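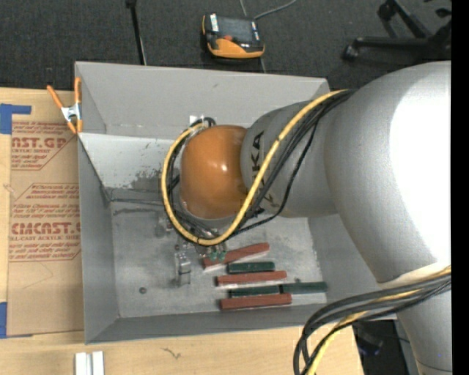

常有人给我发邮件问手工皮具的事，问来问去就那么些问题，我干脆整理成一页。十月份又添了几条，以后想到再补吧。

## 下单之前

**现在下单要等多久？**

看季节。平时两周左右能寄出，年底会慢很多，因为大家都想赶在过节前拿到（我懂，我自己也是最后一刻才买礼物的人）。有急用请在备注里写一声，我会老实告诉你赶不赶得上。

**你用的是什么皮？**

大部分是植鞣牛皮，从 Ostermann 那边订，本色和深棕两种常年都有。黑色的我另找了一家叫 Zerkholm 的小厂，他们家的黑染得透，切边不会露白，我特别喜欢！缺点是每批厚薄有点差别，所以黑色款偶尔会断货，得等下一批。

**长夹和短夹怎么选？**

先看你的口袋。长夹要放包里，塞牛仔裤后袋一坐就弯了。短夹能放的卡少一些，可是轻。我自己用短夹，零钱另外装一个小袋子，已经用了好些年，懒得换。

**价格为什么差这么多？**

短夹 165 元，长夹 218 元，差的主要是料和缝线的时间。定制包从 2000 元起，这个要先聊图纸，聊完再报价，聊了不做也没关系。

**可以刻字吗？**

可以，中文英文都行。中文笔画多的字我会建议刻大一点，不然糊成一团，你看着难受我也难受。刻了字的不能退，下单前麻烦把名字再看一遍。有位客人 Defne Işık，她名字里那个没有点的 ı 我第一次就刻错了，重做了一个给她，从那以后凡是带特殊字母的，我都会先发一张样稿请你确认。

## 拿到手以后

**皮面上有几道细纹，是瑕疵吗？**

植鞣皮会有生长纹，有的像头发丝，有的像皱褶。我裁料时会避开太明显的地方，但完全没有纹路的皮我也很少见到。如果你就是想要干干净净的一面，下单时说，我帮你挑。

**味道有点重，正常吗？**

正常。拆开放在通风的地方几天就淡了，别喷香水，混在一起更奇怪。

**淋雨了怎么办？**

用干布按一按，不要擦，然后放阴凉处慢慢干。千万别用吹风机！皮会变硬，还可能缩。干了之后如果留下水印，可以用微湿的布把整面轻轻抹匀，再晾一次，印子多半会浅下去。

**要不要上油？多久一次？**

我一年上 2 次，换季的时候顺手做。用的是 Stona 的无色皮革膏，指甲盖那么一点就够涂一个短夹。新手最常犯的毛病是涂太多，皮吸不进去，摸起来黏黏的，还沾灰。先在里侧试一小块，颜色会变深一点，第二天再看才准。

**颜色越用越深，能变回来吗？**

变不回来，本色的皮晒了太阳、沾了手上的油就会慢慢变成蜜糖色。很多人买本色就是冲着这个。要是你不喜欢变色，请直接选黑的。

**线头松了，能修吗？**

我做的东西，缝线免费修，邮费一人一半。别自己拿打火机去烧，我收到过烧焦一个角的，那个角只能整块换掉。

## 想自己动手的朋友

**新手要买哪些工具？**

菱斩、木槌、两根针、一卷蜡线、一把裁皮刀，再加一块胶板。我的胶板是 Flatovex 的，用到现在刀痕满满还没换。套装里常送一堆用不上的印花工具，省下那笔钱多买点边角皮练手吧。

**针脚总是歪，怎么练？**

先用间距规压一条线，再沿着线打斩，斩要竖直。缝的时候两根针的先后顺序每一针都要一样，比如我总是左手先过。头几个歪很正常，我做的第一个卡包到现在还压在抽屉底下，不给人看。

**你开课吗？**

暂时不开，地方太小，坐不下几个人。想学的话可以来信问，晚上八点以后我一般会回。寄照片来让我看针脚也可以，请拍近一点，正反两面都要。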